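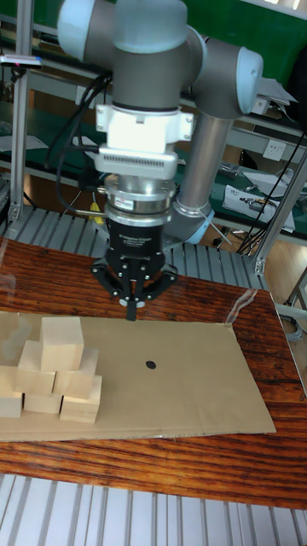

4. Setting up your ward in Dustel

Right, you've got your login and you've read the bit about data protection (please do go back if you skipped it!). This section gets your ward loaded and your first canvass round printed. I did mine for Prevham East on a slow laptop and survived, so you'll be fine.

Before you start, you'll need:
The electoral register file from your agent
Your ward boundary list
A printer with plenty of paper

4.1 Loading the register

1. Sign in and choose Ward, then New ward. Type the name exactly as it appears on the register – "Prevham E" and "Prevham East" will end up as two different wards, as Judite Mendes and I found out the hard way.
2. Click Load register and pick your file. Dustel takes up to 1,000 electors at a time, so split a bigger file by polling district first.
3. Wait for the green bar. Mine stuck at 75 per cent for ages and then jumped to the end, so do leave it alone!
4. Check the total at the bottom against the total your agent gave you. If they don't match, stop and ring your agent before you go any further.

Caution: never load a register over the top of an old one. All your notes from earlier rounds will go, and there's no undo. Use Update register for the monthly changes.

4.2 Making a round

1. Open the ward and choose Rounds, then Add.
2. Tick the streets you want. I try to keep a round to five short streets, or one long one.
3. Set the order to Odds then evens. The other setting has you crossing the road at every single door.
4. Press Build. My first round came to 216 doors, far too many for two people on a wet evening, so if yours looks like that, untick a street or two and build it again.
5. Print the sheets, and write the round name on the back of each one in case they get dropped.

Note: anyone who has asked us not to call is left off the sheet. If someone tells you on the doorstep, mark it NC and type it in the same night.

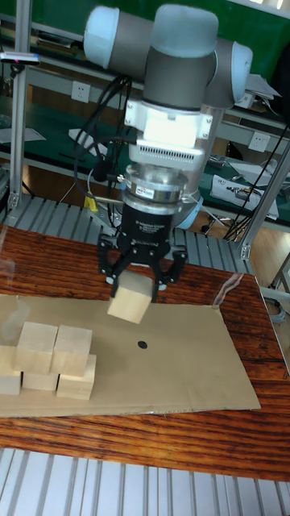

Wooden cube in the gripper, just above the cardboard sheet.

4.3 Typing in the answers

1. Choose Rounds, open yours and click Enter results.
2. Work down the sheet using the letter codes. The Tab key moves you to the next voter, and I wish I'd known that in March.
3. Leave a blank for anyone who was out. Don't put a guess in, even if you know the family – blanks get picked up again on the next round.
4. Click Save at the bottom of every page. Dustel doesn't save for you.
5. Shred the paper sheets once the round shows as Closed.

If a street is missing, it's probably sitting under the next ward. Vasco Marinho looks after the boundary list and can move it across for you.

Section last changed 3/20/19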